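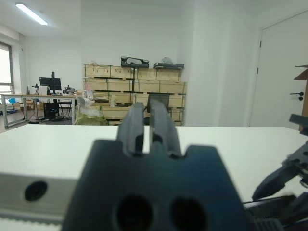

How do you stack wooden crates so they work as shelves and don't end up as a heap you dread opening?

Put the heavy stuff low, keep what you use every day in the top two rows, and strap anything that might get moved before the month is out.

I have been thinking about crates far more than a grown woman should, and I'm thrilled to finally write it all down! We did the big storage rethink in August, when the office was quiet, and I still get a little lift every time I walk in and see where things live.

Some background for anyone who hasn't followed along. We used to keep everything in cardboard. Cardboard is great for a week – then the bottoms sag, someone writes "misc" on the side, and you have a box you'll never open again. When Aicha Nasr joined us she opened one of mine looking for a power strip and found 29 phone chargers, none of which fit anything we own. (I had been buying new ones.) She was very kind about it, and the next morning she sent me a link to the wooden crates from Multard.

I love them. They're light wood, they stack in rows, and they're pleasant to look at all day, so you don't feel you have to hide them in a closet. Ours ended up four rows high. I wanted to go to five and Aicha talked me out of it, and she was right, because the top of the stack has turned into the handiest surface in the place. It's waist-to-chest territory for most of us, and you can set something down there while you dig for something else.

The green straps were a late addition. I'd assumed they were only for moving day, but they're wonderful for crates you don't want people casually rummaging in. You have to stop and undo the thing, and in those few seconds you remember that you were after tape, and the tape is in the desk drawer. Not every box needs one. I started out strapping everything and got tired of it by lunch.

A few things I learned along the way:

Measure the wall first. I paced it out in sneakers and was off by most of a crate. Katlow, the little hardware place by the bus stop, cuts paper templates if you ask nicely, and taping those to the floor saved us from a second mistake.

Bag the soft and fiddly things before they go anywhere. Bags can be piled next to the stack while you make up your mind, and you can see what's in most of them. I use greenish ones for things that are going back to someone and plain ones for things that are staying. It's a loose system and I'm the main person who breaks it.

Leave your workbench out of it! This was the hard one for me. A long white bench is so tempting, and the second one clear corner opens up it gets a box. Now the bench is for what's being worked on, and anything sleeping goes in the crates. Putting the monitor on an arm helped more than I expected, too – you get the whole surface underneath back, and wiping down takes no time.

Under the bench is still my weak spot. There's a computer tower down there, fair enough, but cardboard boxes have a way of gathering near the floor and I haven't cured that yet. I bought a Flerkthorpe label maker thinking it would help. So far I have labeled the label maker.

Several of you asked about cost after my last post. I'm not going to do a full breakdown, but delivery was the part that stung, so order everything in one go if you can. I ordered twice. The second delivery came at 6 in the morning, too, and I signed for it in my slippers.

Next up is the cable drawer, which Aicha calls the Ouazzani drawer after the company whose old catalog is still lining the bottom of it. She wants the cables sorted by length and I want them sorted by what they plug into. If you have strong feelings on this, please leave a comment, I'd love some backup before we start pulling everything out next week.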